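零点

一、任务

三月，我被派往克卢拉河下游的特雷尔塔赫水位站，复核站内水准点的高程。任务单只有一页，列明起算点、限差和提交日期，备注栏空白。

特雷尔塔赫站设在河的左岸，测井为混凝土圆筒，井口有一间铁皮屋。井内是一台胡德茨浮子式水位计，卧式，编码器为十位，满量程读数1023。站上的水准点编号2425，埋在铁皮屋以北的岩石上，是一枚黄铜标志，表面有锈，刻字可辨。

站上此前由一名观测员值守，任期很长，去年冬天离任。交接清单写明：水位记录簿一架，钥匙两把，手电一支，备用浮子一个，煤若干。清单末尾有他的签名，笔画很直，像是用尺子靠着写的。

二、水准测量

起算点在德拉内尔水闸的闸墩上，沿河堤向下游走，每一测段500米，往返观测。河堤路面为压实的碎石，尺垫踩得住。上午风小，成像稳定；过了十一点，水面反光使远尺的分划开始跳动，我把视线长度缩短，多设了几站。

往测结束后，我在铁皮屋里吃了面包，然后原路返测。往返较差在限差以内。归算到2425号点，新高程比成果表上的旧值低5毫米。
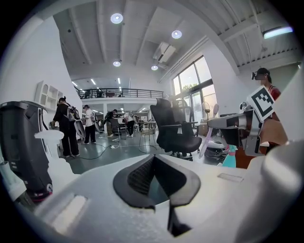
5毫米本身没有什么可说的。岸边的岩石会动，标志会被人踢，旧测量也有旧测量的误差。按规程，我应当提交新值，注明施测日期，由上级决定是否启用。我把手簿的每一页重新加了一遍，和数没有变。又检查了标尺零点差，也没有变。

让我停下来的是另一件事。水位计的校核以直立水尺为准，水尺零点由2425号点引测。如果标志下沉，而水尺固定在另一处没有下沉的墙面上，那么每次从标志引测水尺，都应当发现一个差数。记录簿里没有这个差数。历年的引测结果一律写着“相符”。

三、记录簿

我在站上多留了一夜，看记录簿。

簿子是横格硬面的，每天三行：早八时，午后二时，晚八时。每行依次为水尺读数、水位计读数、差值、天气、备注。天气用代号。备注多数为空，偶尔写“冰”“漂木”“浮子卡，已清”。有一个春天接连三天的水位计读数都是1023，备注为“满”，水尺读数栏仍旧照填，比满量程高出一大截。那几天堤外应当已经过水，要读到直立水尺，只能涉水走到墙根。

往前翻，笔迹没有变化。墨水换过，由蓝变黑，又变回蓝。差值一栏几乎全是零。

浮子式水位计与水尺的差值长年为零，这在我经手的站里没有先例。井内有滞后，悬索有伸缩，人眼读水尺有波浪的影响，差值应当在零的两侧散开。我抽了一个月，对照编码器自存的数据条，发现自存值与簿上的水位计读数一致，而水尺读数并非直接读得：凡是有风的日子，水尺那一栏的铅笔底稿被擦掉过，上面用墨水重写。

擦得不彻底。我把台灯放低，从侧面照，底稿可以认出一部分。

底稿的差值在早年散布在零的两侧，正常。后来开始偏向一侧，先是极小，过几年再大一点。最后一年的底稿，差值平均下来正好是5毫米。

他早就知道了。

四、站房

站房离铁皮屋一百多步，两间，外间住人，里间是洗漱处。床已经拆走，地上留着四个压痕。我睡在行军床上。夜里听得见测井里的声音，水从进水管涌进来，退出去，间隔不等。

我想了一下他为什么改。可能的原因有几条。第一，报出差值就要写说明，写说明就要派人来测，派人来测就会有一段时间停用站上的高程，那段时间的记录要加括号。第二，他可能认为是自己的眼睛出了问题。读水尺的人上了年纪，读数偏低或偏高都有可能，而偏差随年份增大，也符合这种解释。第三条我没有写下来。

第二条可以检验。如果是视力，偏差在晚八时应当比早八时大，阴天应当比晴天大。我把底稿按时次和天气代号分了组，各组平均值相等。下沉的是石头。

他没有做这个分组，或者做了没有留下。簿子里没有任何计算的痕迹，只有擦掉的数字和重写的数字。有一页的备注栏，本来应当为空的地方，用铅笔写着“再看一次”，也擦过。那一页是晴天，风力为零。

天亮前我到里间洗了脸，水很凉。回到桌边，我把底稿能认出的部分抄成一张表，认不出的格子画横线。
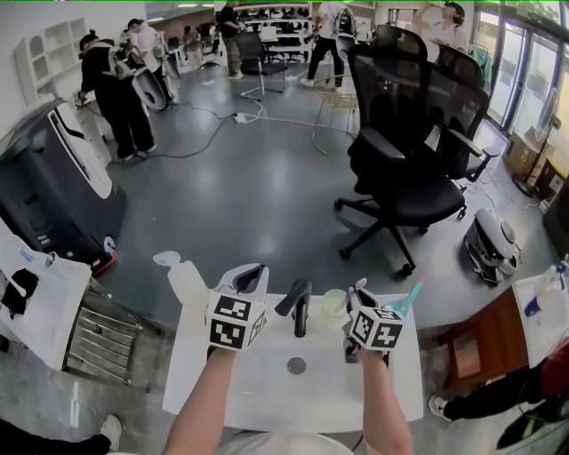
五、处理

报告需要给出历年水位的改正办法。有两种。

甲：承认簿上的墨水数字，将历年水位视为可靠，只从本次测量起启用新高程。手续简单，系列在今年出现一个台阶。

乙：以底稿为依据，恢复差值，按下沉过程逐年改正。系列连续，但要在报告中说明底稿的存在，说明墨水数字是后来写上去的，附照片，附本人签字。观测员的名字会进入附录。

规程对此的规定是明确的：原始记录不得涂改，擦去重写属于涂改；发现涂改，应予说明。条文没有区分出于什么目的。

我先写了甲，写到“台阶”两个字停住，算了一下台阶对洪水频率的影响。影响很小，小于曲线本身的不确定性。再写乙。乙的附录很长。

下午我又去了一次2425号点。岩石从河岸伸出来，朝水的一面有一道裂缝，宽度可以放进一枚硬币。裂缝里塞着一条灰浆，灰浆中间断开了，断口两侧错动，肉眼可见。灰浆抹得很平，收口处用尺子压过。这是一个土法的裂缝观测标，规程里没有，成果表上没有，交接清单上也没有。

灰浆旁边的石面上刻了一排短线，间隔越往下越密。我用钢尺量了首尾两条线的距离，记在手簿背面，没有给它编号。

六、提交

我交的是乙。

附录中“原始记录情况”一节，我写了三段。第一段说明铅笔底稿与墨水数字不一致的范围。第二段说明底稿的差值与本次水准测量结果相符，可以互相验证。第三段说明2425号点附近存在自设的裂缝观测标，刻线年代不详，变化方向与下沉一致，建议保留。

“涂改”一词用了一次，写在第一段，按规程的用法。

审查意见在夏天退回，要求补充裂缝标的照片和比例尺，另要求删去“保存状况良好，收口平整”一句，理由是与高程无关。照片补了，那句删了。

新高程启用后，特雷尔塔赫站的差值重新在零的两侧散开。早八时，加二；午后二时，减一；晚八时，零，风，代号四。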